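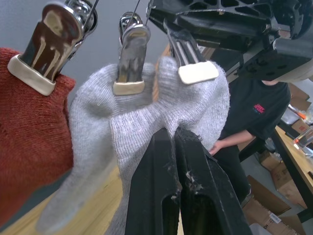

Nurnby Clip Hanger for Socks and Small Knits

Laundry & Drying > Clip Hangers > Small items

Item 3379. Hanger with a row of loops along the bottom bar, metal clips hanging off the loops, thin metal hook on top. For socks mostly. Also gloves, hats, baby things, the knit stuff you don't want to put in the dryer and don't have room to lay flat.

Cloud shape. Wavy top, straight bottom. Comes in the one pale color. We get asked about white and black, the maker doesn't do them, we've asked twice.

Ships from Dunmore. Order before 2 pm and it goes out same day, after that next working day. Flat box, fits most mailboxes, a few people with the narrow apartment kind have had to pick up at the post office.

What you get

One hanger, hook already on
Clips, already on
Small card with care notes
No spare clips in the box -- see further down

Size and weight

15 inches across at the widest. 240 grams with all the clips on. Light enough for a shower rail or a tension rod, and it won't drag a cheap over-door hook down by itself. Wet socks are another matter, so go easy with tension rods if you're hanging two of these side by side.

How it hangs

Hook is narrow. Goes over a rod, a rail, a line, a nail, the top of a cabinet door if the door is thin. It'll slide on a smooth line in any kind of wind so outdoors put a clothespin either side of the hook. Or a twist of tape. Indoors over a tub it stays put pretty well.

If you load one side first it tips. Start in the middle or go end, end, middle. You get used to it. 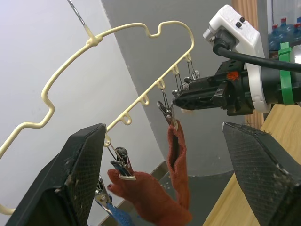
Clips are the part people write to us about. Spring type, squeeze to open, and each one swings on its own thin wire, so a heavy wool sock and a thin one can hang next to each other and not pull on each other much. They'll take a narrow thing fine, like the strip of rust-red knit pinched in one of the clips partway down the bar, and they take a wider piece too, same red, on the clip below it. For wide things use two clips if you've got one free. One clip on a wide piece is OK but the corners droop and you end up with a dried-in fold.

Spring is medium. Stronger than the old Palero clips we used to carry, not as strong as the Flullska ones, which some customers couldn't open with sore hands. If you have arthritis or just weak fingers this is the one out of the three I would pick. Try it for a month, send it back if not.

Marks on knits

Short answer, a small dent sometimes. Comes out when you wear it or give it a tug. There's a pad at the tip so you don't get bare metal on the yarn, but any clip will leave something on a soft thick knit if you leave it two days. Clip at the cuff or at the toe, wherever the knit is tightest. For anything fine (mohair, lace, a shawl somebody's aunt made) lay it flat on a towel. Don't use this.

Toe up or cuff up

Gets argued about. We say cuff up if you want them dry quicker, air gets in the leg. Toe up if the cuff stretches on you. Light socks either way, doesn't matter.

Pairs: you can put both socks of a pair in one clip. They dry slower. Works for thin dress socks and kids socks, for hiking socks give each one its own clip or they'll still be damp in the middle at breakfast.

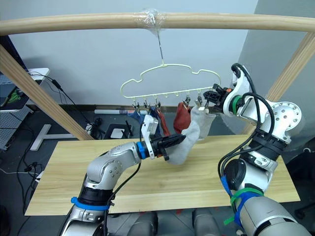

Mixed colors on the Nurnby, hung from a wood bar.

Drying times, from our own back room, heat on, window shut, November. Thin cotton socks, overnight. Wool blend, overnight and a bit of the morning. Thick wool, a full day and check the toes. Your house will be differnt. A fan pointed in the general direction cuts it down a lot. Don't hang it straight over a radiator or a space heater, the maker says no and so do we.

New dark or red socks, do them on their own the first couple of washes. Not the hangers fault when the color runs on to the next sock but we have had the email.

Care

Wipe down with a damp cloth. Dry the clips if they've been dripping on each other, and open and close them a few times if it's been sitting in a drawer since last winter. Stiff clip -- tiny drop of sewing machine oil on the spring, wipe it, then clip an old rag overnight before you put anything good in it. Lint collects at the tips. An old toothbrush gets it off.

Not for the dishwasher. Somebody tried.

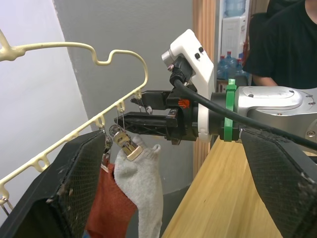 Light gray sock in one clip.

Spare clips

Sold in fours, item 1929. Same clip, same wire. They hook on to any open loop, and you can move the ones you've got along the bar too if you want them spaced wider for something bulky. Takes a minute. Do it over a table, they bounce.

Don't mix with Palero clips. The wire is thicker and it sticks in the loop.

Reviews

"Bought one for travel, bought two more for home. Hangs in hotel bathrooms no problem. Clips do tangle in a suitcase, I put a rubber band around the lot." -- Ebony Bright

"Good for gloves. Wish it had a few more clips out of the box. Hook could be wider, doesn't go over my shower door." -- Mark Anthony Agbayani

"Fine. Does socks."

Questions we get

Will it hold jeans? No. Get the Flullska bar hanger for pants.

Sweaters? A small one, with two or three clips across, for the last bit of drying. Not soaking wet, it'll stretch at the shoulders. Squeeze it in a towel first.

Does it fold? No, one piece. Stores flat on a hook or behind a door.

Can I leave it outside? Bring it in. The clips are metal and they'll spot if they get rained on week after week. Covered porch is ok.

Do the clips squeak? New ones a little. Goes away.

Can the hook come off? Not meant to. If yours arrives loose tell us and we'll swap it.

Bulk? Yes, for dorms, rentals, yarn shops and so on. Email with how many and where it's going, you'll get a price back by the next afternoon usually. Yarn shops -- ask for the ones without the printed card, they look nicer on a wall.

Returns

One month, used is fine, just not broken. Put the clips back on the loops before you mail it please, we got a box last week with all of them loose at the bottom and half the tape stuck to them. Return label is on the packing slip. Refund goes back to the card you paid with, give it a few days to show up.

In stock. Next delivery of spare clips (1929) is on it's way, a few packs left til then.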